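Home | Data | Charities | Downloads | Contact

# Holloway Supper Ledger

Last updated: 15/08/2018

A dataset of free community meals served by churches, halls and one former bowling alley in the Holloway district. It was typed up from paper sign-in sheets, kitchen notebooks and, in one stretch of 2 months, the backs of hymn programs.

If you came looking for a clean dataset, the county has several, and they are lovely. They also claim that no one in Holloway eats on holidays.

## What's in it

One row per meal service. A meal service is one sitting at one site. If the kitchen reopened an hour later for people coming off the late bus, that gets its own row, even when the cook insists it was the same pot of soup.

There are 13 sites, and the project has 3 files:

- `meals.csv`: the ledger itself
- `sites.csv`: site names, former site names, and what the sign out front still says
- `notes.txt`: everything that refused to be a column

The main columns in `meals.csv`:

- `site_id`: matches `sites.csv`. Pustik Hall and Pustik Street Chapel are different places with different kitchens and a long memory about being confused.
- `plates`: plates handed out, as written down at the time. Second helpings are included at Pustik Hall and left out everywhere else.
- `main_dish`: free text. We merged the spellings of "casserole" and then lay down for a while.
- `turned_away`: people who arrived after the food ran out. Blank means the sheet had no entry. Zero means somebody wrote a zero.
- `source`: `sheet`, `notebook` or `program`

## How it was put together

The sites mailed or dropped off their papers, and two people typed each page separately. Where the versions disagreed, a third person looked at the page. Where the third person produced a third number, the row was flagged `illegible` and we all moved on with our lives.

Names of guests were never typed. Several sites ask people to sign in and several guests sign in as presidents, so the loss to scholarship is small.

Any figure of exactly 1000 in `plates` comes from the Sekside Thanksgiving dinner, where the kitchen orders that many paper plates and writes down that many meals. We have left it alone and added the flag `round_number`. Please don't make it the headline of your chart.

## Known problems

- Sekside sent nothing for the summer it was getting a new roof. The meals went on in the parking lot; the clipboard did not.
- Plestitz Community Kitchen changed its name in the middle of a notebook. Rows before and after share a `site_id`.
- Every November looks like a miracle and every January looks like a collapse. Part of that is real. Part of it is that sites borrow extra hands before the holidays, and extra hands fill in forms.
- `main_dish` says "the usual" for a large part of the Plestitz rows. We asked what the usual was and got several answers, all delivered with confidence.

## Using it

Free for any purpose, including grant applications, sermons and arguments with the city. Credit the Holloway Supper Ledger and say which version you used. If you find an error, send the `site_id` and the meal date. "The soup numbers look off" has been received and filed.

Please don't rank the sites. They do that themselves.

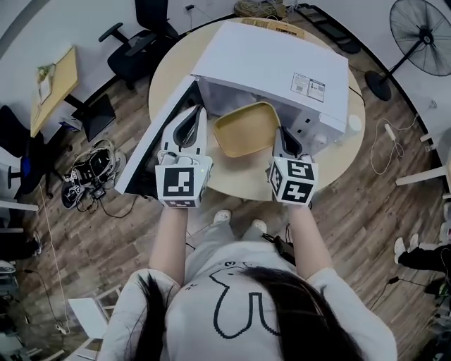
**Can I add up the plates column to get the number of people fed?**

Adding it up gives you plates, and plenty of people eat at more than one site in a week. The ledger has no way to tell a new guest from a regular one, so report it as meals served.

## Comments

**soupline_stats:** Used this for a class project. The `turned_away` column is the most useful thing in here and I wish more sites filled it in.

**pewcushion:** Pustik Street Chapel does NOT leave out second helpings. We stopped leaving them out last winter. Please fix.

**ledger_admin:** Noted, thank you. It will go in the next version, with a flag for the changeover.

**hallkitchen:** The usual is chicken and rice.

**plestitz_regular:** The usual is bean chili and always has been.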